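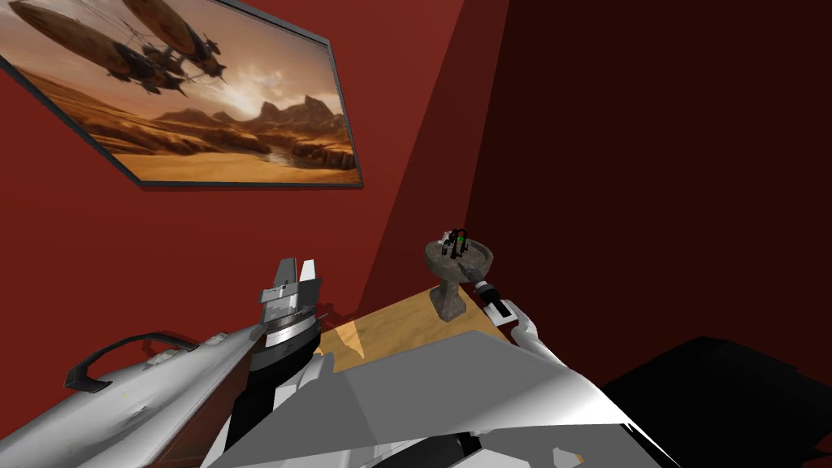

Sim view: both arms at the table, stone basin near the right gripper.

Mirani: two-arm planning scenes for Pesau
Somelora tools group, 19 Sep 2026

Mirani is a set of 43 simulated tabletop scenes for testing two-arm motion planners, and we're really happy to get it out the door! Each scene loads straight into Pesau, with 100 start poses and a fixed seed for each pose.

The August build had one plain room. Now wall colors, wall art and lighting all change between scenes (red walls and an airship picture in the one shown), so your perception code gets a proper workout too.

Quick start
Run pesau load mirani --scene 8, then pesau plan --arms 2. Plans are saved as JSON in out/.

Known gaps
Contact on thin parts is still jumpy. Try a smaller time step first.

We use cookies to remember your settings. Accept / Manage

Comments
gridlock_b: Loads fine next to my Mometti configs. Love the airships.
tern77: Any plans for a depth export?
somelora-tools: Yes, it's on the dev branch, please try to break it!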